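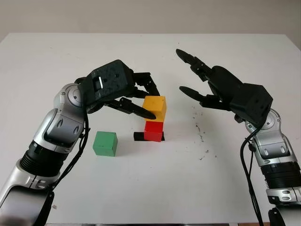
The pole beans are nearly done. I picked the last good handful on Tuesday evening and left the rest on the vine to dry for seed. The pods need to rattle before I bring them in, and most are still leathery.

I grew two kinds this year. Kusero went along the fence and Carré went up the teepee by the shed. Kusero came up first and climbed fast, but the leaves went yellow in July and it never really got going again. Carré was slow. It sat at knee height for weeks and I almost pulled it out to plant squash. Then it started to flower and I was picking every other day until I got tired of eating beans.

I kept a tally on the shed door - 183 pods from the teepee and 143 from the fence. The fence row had more plants, so the difference is bigger than it looks. I don't know how much of that is the variety and how much is the soil. The fence side gets runoff from the driveway and has always been a bit sour. Next year I'll swap them and see.

We had 19 days without rain in August. I watered with the hose in the morning and put down grass clippings after the first week. The clippings helped, though they matted in spots and I had to break them up with a fork. Some slugs got in under them. I lost a few low pods that way but nothing serious.

Bean beetles were worse than last year. I knocked them into a jar of soapy water before breakfast, when they were slow. A neighbor over in Prenham uses row cover until the plants bloom, and I may try that. The feed store in Bastbridge sells it by the yard.

The freezer has eleven bags in it now. I blanch for three minutes, cool them in the sink and dry them on a towel before bagging. Last year I skipped the towel and ended up with solid bricks of beans.

Garlic goes in next, once the teepee is down. I still have to order it.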